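1/ I want to write a few posts about washing dishes by hand in a place with hard water. I moved to Cadcombe in August and the water here is very different from the water I grew up with. It took me many months to understand it.

2/ The first surprise was the glasses. I washed them well, I rinsed them well, and in the morning they had white spots. I believed that my soap was bad, so I bought a more expensive one. The spots stayed.

3/ The spots are minerals, mostly calcium. When a drop of water dries on the glass, the water goes away and the calcium remains. More soap does not help with this. With hard water the soap also makes less foam, so we add more, and then there is more to rinse.

4/ I asked the water company for the hardness at my address. They answered the same day: 200 mg per liter. In my old flat in Ostonero it was 140, and even there the kettle became white inside after some weeks.

5/ What I do now with glasses: wash them first, while the water is clean. Rinse with hot water. Then dry with a cotton cloth immediately. If I leave them to dry in the air, I get spots again.

6/ For old spots I use white vinegar. One part vinegar, one part warm water, and I leave the glass in it for 20 minutes. Then I rinse it and dry it. Please do not do this with anything that has a gold line on it. I lost the line on one cup from my Ó Néill set and I am still sorry about it.

7/ Plates are less sensitive. I let them dry in the dish rack and I do not worry. Only the dark ones show the marks.

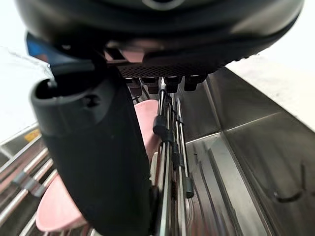

8/ The rack itself also needs cleaning. The minerals collect in the corners and under the feet, and after that they hold dirt. Once a month I put a cloth with vinegar over the worst places, wait, and use an old toothbrush.

9/ Some people asked me about water softeners. I looked at one from Kesville, but I rent my flat and I may not change the pipes. For now the cloth and the vinegar are enough for me. If you have used a small filter on the kitchen tap for more than a year, please write to me how it was.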